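Skoker lance Mosten, un programme d'aide à l'achat de postes robotisés à deux bras

HOLEMETTI, 21 novembre 2020 – Skoker ouvre aux ateliers de maintenance un programme d'achat groupé baptisé Mosten, consacré aux postes à deux bras pour le rangement de l'outillage à main. Les premières livraisons sont prévues en janvier, et toute l'équipe s'en réjouit ! 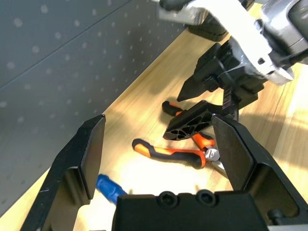 Par le service de presse de Skoker

Mosten est né d'une demande simple : savoir ce que coûte vraiment un poste complet avant de signer. Avec le bureau d'études Hutsuliak, Skoker a dépouillé 176 devis et en a tiré une grille de budget commune, qui sépare les bras, les pinces, le mobilier, le câblage, la formation et les pièces d'usure. Au total, 51 ateliers ont déjà rejoint le programme, un bel élan pour une première année.

La grille s'appuie sur des tâches ordinaires, avec des pinces à poignées orange et noires, des tournevis, des ciseaux et un panneau perforé gris au bord d'une table claire.
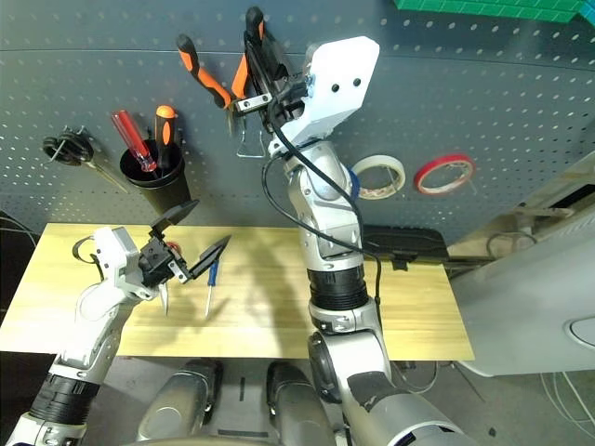
Faut-il acheter les deux bras en même temps ?
Les ateliers peuvent échelonner l'achat sur deux exercices, à condition de commander dès le départ la table et l'armoire électrique prévues pour deux bras.

Chaque dossier comprend une visite sur site, un plan d'implantation et une estimation des heures d'intégration. Pour un premier poste, Hutsuliak conseille de réserver près de 67 heures à la mise en route, formation comprise. Les doigts de pince font l'objet d'une ligne à part, renouvelable chaque année. 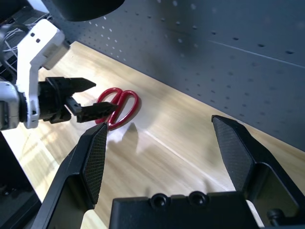 Quand les ateliers doivent-ils déposer leur demande ?
Les dossiers reçus avant la fin de janvier seront étudiés pour la première commande groupée, les suivants passeront à la deuxième.

La grille de budget est disponible sur simple demande auprès de Skoker, à Holemetti.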